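Two Arms and a Box of Pencils: Haddad Students Spend the Summer Teaching Robots to Tidy Up

August 29, 2021

By Skye Skinner

HADDAD – If you walked past the old print room at the Daltau community learning center any evening this month, you may have heard a good deal of groaning, followed by a good deal of cheering, and wondered what on earth was going on in there. It was the summer robotics class, and the cheering was usually over a pencil.

The class, now in its second year, wraps up this week with an open evening for families and neighbors. Twelve students between the ages of 14 and 18 signed up in May, and all 12 are still coming, which their teacher, Loretta Mahmoud, says makes her prouder than anything the robots have done. (She did add that the robots have been doing pretty well lately, too.)

The project this year is called Grurnomard, a name the students made up on the first night by pulling letters out of a hat, and which they have been happily mispronouncing ever since. The idea sounds simple enough when you say it fast. A pair of robot arms sits at a table covered with the sort of clutter you would find on any busy craft desk, and the students have to teach the arms to pick things up, pass them from one to the other, and put them away.

"I have been asking teenagers to clean up their desks for a very long time," Mahmoud said, laughing. "I thought, well, let's see how they like being on the other side of it!"

They like it fine, as it happens, though it has given several of them a new respect for their own hands. Roscoe Ostrowski, 16, spent most of his first two weeks on the business of lifting one thin stick off a flat tabletop. A person does that without a thought, he explained, sliding a fingernail under or rolling the stick toward the edge. A gripper with two straight fingers has to come down at the right angle and the right height, and if it comes down a hair too low it pushes on the table, and a hair too high it closes on air.

"I dream about it," he said. "My mom says I was talking about wrist angles in my sleep."

The handoff is the part everyone comes over to watch. One arm has to bring the object up and hold it steady at a slant while the other moves in to meet it, and then the first has to let go at the proper moment. Too early and the thing drops. Too late and the two arms have a little tug-of-war, and somebody has to reach for the stop button.

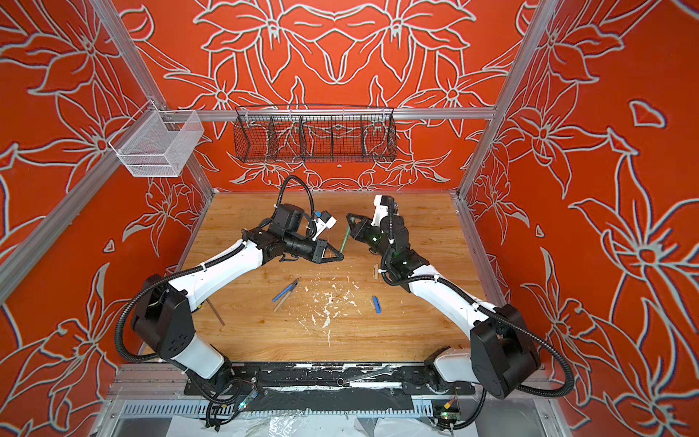
The Grurnomard arms at work in their flowered booth, with a slim green stick in the right-hand gripper and wood pieces and shavings on the table.

Visitors tend to ask about the booth before they ask about the robots. The orange-red walls and the big outlined lilies were the students' choice, after a long and lively discussion in which plain gray lost badly. Mahmoud had wondered whether so much pattern would make life hard for the small cameras mounted at the wrists, and she let the class go ahead on the condition that they deal with whatever trouble it caused. So far they have kept their side of the bargain, and the flowers are staying.

The arms are moved by hand controls at first. A student guides them through a task again and again, and each run is recorded, and the recordings are then used to train a program that tries the same task by itself. By last week the class had saved 3,420 runs, and there is a paper chart by the door where each one has been marked off in pencil, eight to a box, with a gold star sticker wherever somebody felt they had earned it.

Henrik Reinholz, a retired machinist who comes in two evenings a week to help with the hardware, has his own favorite moment from the summer. It was the night the arms first passed a stick across with no one at the controls. The room went very quiet, he said, and then one of the younger students burst into tears and had to be given a cookie.

"I worked with machines my whole life and I never saw anybody hug one," Reinholz said. "They were lining up. I had to tell them to mind the cables."

The class is not only about the arms, and the students will tell you so at some length. They wired small circuit boards, cleaned up more wood shavings than they care to remember, and kept a shared notebook of everything that went wrong, with drawings. Hideaki Tsuchiya, 17, has been the notebook's chief illustrator, and his picture of a gripper chasing a dowel across the table has been copied onto the front of the program for the open evening.

Tsuchiya hopes to study engineering after he graduates next year. He would also like to see the class take on soft things, like string and cloth, which he says are a whole different kind of headache. Ostrowski is holding out for a jar with a lid.

In the fall, five of the students will carry on with a smaller version of the project and take it to the Dokurmont youth robotics meet, where teams show their work to one another and trade advice over a long potluck lunch. There are no trophies at Dokurmont, Mahmoud said, but there is a very good potato salad, and her students came home last year with pages and pages of notes.

The open evening is Thursday from 6 to 8 p.m. at the Daltau center, in the print room at the end of the downstairs hall. Admission is free and younger brothers and sisters are welcome, as long as they stay behind the tape on the floor. Students will run the arms in short sessions, and visitors who would like to try the hand controls can put their names down at the door. There are 20 places for that, so come early if you have your heart set on it.

Sign-up for next summer's class opens in the spring. Families can leave their names at the center's front desk.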